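Lodora Two-Arm Table for Belts and Trims
Home > Finishing and Packing > Tabletop Stations

If you've ever spent a whole shift putting belts into jeans before they go out to the store, you already know why we started with belts. It's fiddly work, it's hard on the thumbs and the wrists, and it never seems to get any shorter no matter how nicely the rest of the floor is running. The Lodora table is our way of taking a share of that off people's hands, and it's meant to stand right in among the folding and packing tables you already have.

The station has 2 arms, each with a parallel gripper. They handle one garment at a time on an ordinary flat tabletop, so you don't need a special bed or clamps. Denim is what most of our customers ask for first, and we're glad they do, because a stiff waistband and a soft belt together make for a good honest test of any gripper! 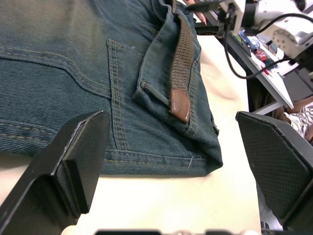 Folded denim and a braided belt with a leather tip, seen from the gripper.

Every Lodora table comes with the Fletero software, and whoever runs the station can pick the garment type, slow the arms down or stop them altogether from the same screen. We deliver it, set it up next to your packing line and stay on site for 2 days. Most of that time goes to the people who'll be working beside it, and we like to have the folks who do the job by hand in the room from the first morning, since they know which loops are always too tight and which belts like to curl.

A word about jobs, which is the question we hear most, and a fair one. The table needs a person with it. Somebody lays out the garments, looks over the finished ones and takes back anything the arms can't manage (very narrow loops, stiff new leather, beading). What we've seen at Wubshet, where the first tables went in this May, is that people trade places more often through the day, with less time spent on one motion and more on checking and mending.

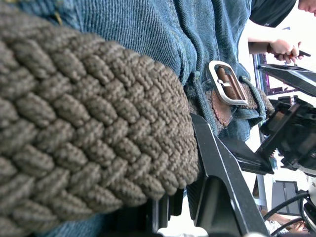

Abrehet Tsegaye wrote to us that she'd been dead set against the idea and still wouldn't want a floor with only machines on it, but her hands don't ache on the drive home the way they used to, and she'd like the next version to be quieter.

We've passed that along, and the quieter fan is coming. Please do keep writing to us, grumbles included.

What's in the package
Two arms with parallel grippers
Fletero software and screen
4 pairs of spare finger pads, in smooth and patterned grip
Setup and training on site
Printed quick guide, item 196 in the spare parts list if you need another copy

The pads wear faster on heavy seams, so have a look at them when you wipe down the table. They change with a small hex key.

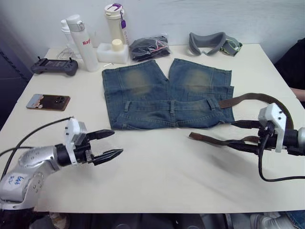 Both arms over the tabletop, with the belt held in the right gripper.

To ask for a quote or arrange a visit, write to Mihret Admasu in sales and tell her a little about your garments and who does the belting now. Samples are welcome, and we'll send them back folded.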